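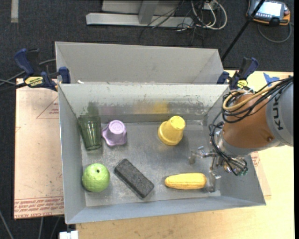
Page last changed: March 2019

Kitchen and dining room check, Odell holiday house

Use this list at each changeover and put your comments under the point. The comments below are from the last full check. Please leave them until the next person has read them.

1. Cups and tumblers
Run a finger around the rim of each one. Anything with a crack, a chip or a sharp edge goes out the same day.
Comment: The coloured ones are good for children and I would like to keep them. Two had rough rims and I have thrown them away. Cups must be fully dry before they are put one inside the other, otherwise they stick and people pull them apart with a knife.

2. Kettle and toaster
Look at the whole length of the cable, also the part behind the bread box. Empty the crumb tray.
Comment: Kettle in order. Toaster crumb tray was very full. The Gernix toaster has a short cable, please do not use an extension lead for it.

3. Hot water at the sink
Let the tap run, then measure. Write the number in the book.
Comment: Not done. The thermometer was without battery. I have put a new one in the drawer with the tea towels.

4. Smoke alarm and fire blanket
Press the test button for 5 seconds. The blanket must hang free, with nothing in front of it.
Comment: Alarm is loud and clear. Somebody had hung aprons over the blanket. I moved them to the hook by the back door.

5. Fridge
Thermometer on the middle shelf, wait 30 minutes with the door closed. It should show 5 degrees or less.
Comment: It showed 5, so it passes, but I will look again in August when the kitchen is warm. The door seal is a little loose at the bottom corner — clean it gently and do not pull.

6. Cupboards and high shelves
Heavy pans go low. Nothing made of glass above head height.
Comment: The big casserole was again on the top shelf. I have written a label for the lower one.

7. Floor and steps
Check the edge strip between kitchen and dining room. Look for water under the sink.
Comment: One screw of the strip stands up and can catch a sock. I turned it in but the hole is worn, it needs a thicker screw. Under the sink it is dry.

8. Cleaning products
All bottles in the locked cupboard, in their own packaging.
Comment: Fine. The Sereo dishwasher tablets are nearly finished, order number 326 in the supply book.

9. High chair
Straps, buckle, all four feet.
Comment: The buckle closes, but it needs a hard push. Acceptable for now — check it first next time.

Still open: point 3, and the screw in point 7.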